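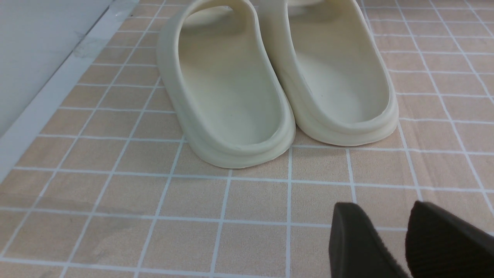

Milagros Cabrera reckons the best season she ever worked was the one on Holtura, and that she still gets postcards from guests she drove to the ferry at four in the morning. She'd do it again, she told us, but she'd pack less and learn the bus timetable before day one. Fair advice. Read on.

WIDHAM HOLIDAYS – RESORT HOSTS AND TRANSFER CREW, HOLTURA

Season positions, beach and bay properties. Posted 04/01/2025.

We're after hosts for the coming season. Small operator, mostly families and retired couples, a few hen weekends we try to talk out of it. Guests fly into Udero, cross by ferry, then stay a week or two in apartments up and down the bay. You meet them, settle them, sort out whatever goes wrong, wave them off.

What's going

Resort host (5 positions). Based at Seixas, the main beach village. Welcome chats, excursion bookings, desk hours, phone on rotation.

Transfer crew (3 positions). Airport and ferry runs. Luggage, headcounts, keeping people cheerful when the crossing's late. Early starts. Very early on changeover day.

You can put your hand up for both, just say which you'd rather.

What the job's like

Desk opens straight after brekkie, shuts for the hot part of the arvo, opens again till dinner. Six days on, one off. Split shifts, so you do get a swim in most days. Evenings are mostly free except welcome drinks and whenever you've got the phone.

A lot of it is small stuff. Where's the chemist, which beach has shade, why won't the aircon start (the window's open, it cuts out). Sunburn. Lost room keys. Someone's left their togs on the ferry. You'll get asked the same question over and over and you need to be OK with that.

Excursions – we run boat days, the old town walk and the lighthouse barbecue. Hosts go along on a roster. You'll need to be fine on small boats.

You'll need

Past work with the public, any sort. Pub, shop, school holiday program, campground, all good.
Current first aid, or willing to get it before you fly.
Passport with plenty of time left on it and the right to work over there. We can't sponsor visas, sorry.
Full manual licence for transfer crew. Hosts don't need one but it helps.
A second language is handy. Not a dealbreaker.
To be on island for the whole season. Please don't apply if you've got a wedding in the middle of it.

No upper age limit. Some of our best people came to us after thier kids left home.

What you get

Weekly pay, rate depends on the role and we'll tell you on the first call so no one wastes time.
Shared staff flat in Seixas, own bedroom, shared kitchen and bathroom. It's 56 steps up from the road, no lift, so bring a bag you can carry.
Flights paid out, and back again if you finish the season.
Uniform shirts and a hat. Shorts and shoes are your own, closed toes for luggage duty.
A return ferry pass, plus some 100 euros off any of our apartments if family want to visit.

Training

Five days on the island before the first guests land. Properties, routes, booking system, emergency contacts, a practice run from Udero with all of us playing difficult passengers. Training's paid.

How to apply

Email the jobs desk through the contact page with HOLTURA in the subject line. Attach a CV, two pages tops. In the email itself tell us

– which job you want
– the earliest date you can fly
– about a time a customer was cranky and what you did

No cover letter. No video. References later on, only if we're offering.

Arnel Dizon reads everything and does the first calls. Phone, short, fairly informal. Second chat is with whoever's running Seixas this year. If you applied back in February there's no need to send it all again, just reply to your old email and say you're still keen.

We'll take the ad down once we're full so if you can see it, we're still looking. Bit slow answering on changeover days. Couples and mates welcome to apply togther but send seperate emails please, and mention each other's names so Arnel can match them up.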